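Journal of Regional Freight Studies > Volume 7 > Articles > Section 4

4. Container returns and the deposit rate

4.1 Background to the scheme

The Cuesta pool supplies reusable metal bins to growers and small manufacturers in the Illine valley. Before the scheme was revised, members paid a flat yearly fee and could keep a bin for as long as they wished. Under the revised rules, which took effect in October, each bin carries a deposit that is repaid in full when the bin is handed in at either of the 2 depots, Dultico or Zerulis. A bin handed in after the end of the loan period loses part of its deposit for each further week.

The flat fee had given members little cause to return bins early. Storage space on most farms is cheap outside the harvest, and a bin standing in a yard cost its holder nothing. The shortage was therefore felt mainly by members who joined late in the season, when the depots had few bins left to lend.

4.2 Data

The sample consists of 537 completed loans. A loan is treated as complete when the same bin number appears in both the issue book and the return book. Loans with a missing or unreadable number were left out, as were bins passed directly from one member to another – a practice the rules allow but do not record.
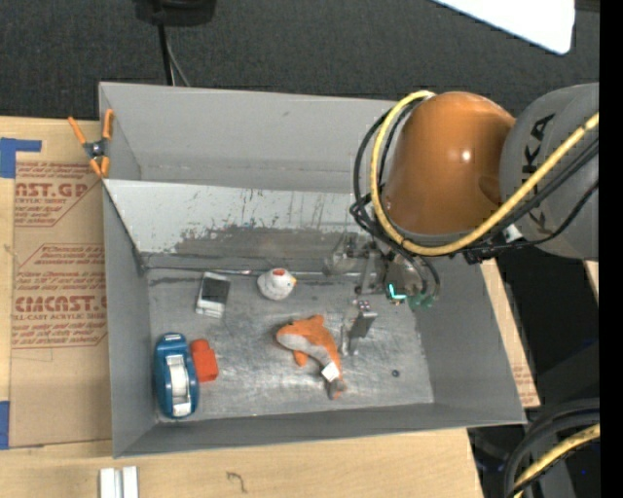

Figure 3. Large grey metal bin, seen from above.

Loan length is measured in whole days from issue to return. Where a bin was handed in at a different depot from the one that issued it, the date in the receiving depot's book was used. The two depots keep their books in slightly different ways: Dultico enters returns on the day they arrive, while Zerulis enters them after inspection. We have not corrected for this, and loans ending at Zerulis may be somewhat overstated in length as a result.

4.3 Findings

Loans became shorter after the deposit was brought in, and the change was greatest among members who held several bins at once. Single-bin members altered their behaviour very little. Many of them already returned bins promptly, and for the others the journey to a depot probably cost more than the part of the deposit at risk.

Distance had the expected effect. Members near Dultico returned bins one at a time, whereas those in the upper valley waited until they had a full load. The weekly charge does not distinguish between these cases – a full load returned late is charged on every bin in it. A longer loan period for distant members would remove this difference, but would also keep bins out of use during the harvest. The effect of such a change on depot stocks is considered in Section 5.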